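Notes for the class visit to the Pelstead assembly lab

Course: Introduction to Automation
Instructor: Zakhar Demchenko
Lab host: Rostyslav Melnychuk

Read these notes before the write-up. They cover what we were told at the lab and what you need to bring to the next session. The group met at the side entrance and went up to room 102. Anyone who missed the visit can still do questions 1 to 3.

## The task

The lab works on putting parts into a desktop computer with robot arms. The computer is an ordinary tower laid on its side with the panel off. The parts used are a memory module, a processor, a hard drive and an expansion card.

Rostyslav said people expect the processor to be the hard part. The socket has a bracket that has to be up before the chip goes in, and the chip only fits one way. But the memory module gives his team more trouble. It is long and thin, the slot is narrow, and it has to go in straight and then be pushed down hard. If one end goes in first, the arm has to notice the force on the wrist and stop.
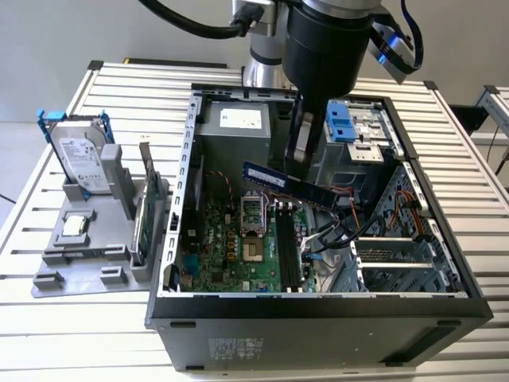 *Fig. 1. Memory module in the gripper, over the open case. The parts holder is on the left.*

Terms to know from this part of the visit:

- **Fixture**: a holder that keeps a part in a known place, so the arm can pick it up without searching for it. The one at the lab is 3D-printed.
- **Approach**: the move that brings the part close to its slot, done at normal speed.
- **Insertion**: the last short move, done slowly and with force limits on.
- **Compliance**: how much the arm gives when it meets resistance.

Volodymyr Palamarchuk asked why the tower isn't bolted down. Rostyslav's answer was that in a repair shop it wouldn't be, and the lab wants the program to cope with a case that has been set down a little crooked. Write this down — it comes up again in question 2.

## The fixture

The pockets and slots are cut to the part with a small gap all round. Too tight and the part jams on the way out. Too loose and it leans, and then the gripper closes on it at the wrong angle. Ivan Kostiuk, who prints the fixtures, told us the current plate is version 62 and that most versions changed only one pocket.

The drive goes in upright in its caddy, which gives the fingers something to hold besides the drive itself. The card also stands on edge. 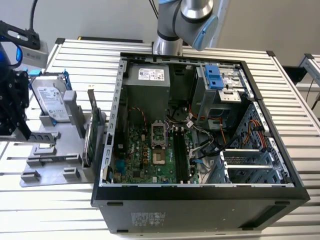

Last changed: Sunday, May 26, 2019

## Trial records

The lab keeps a log called Prodach. Each line has the part, the start position, the result and a comment. There were 467 lines in it on the day we came. A dropped part and a part left half seated are logged as separate results, and a stop caused by the force limit is a third. Bohdan Lytvynenko will put a copy of the blank log sheet in the course folder.

## Questions for the write-up

1. Name the four parts and say for each one which direction the last move goes in.
2. The case may be a few degrees off from where the program expects it. What would you measure, and when?
3. Sketch a fixture pocket for a part of your choice. Mark the gap.
4. Visit group only: pick one stop you saw and describe it the way the log would.

Length is 2 pages, sketch included. Hand it in on paper to Zakhar Demchenko.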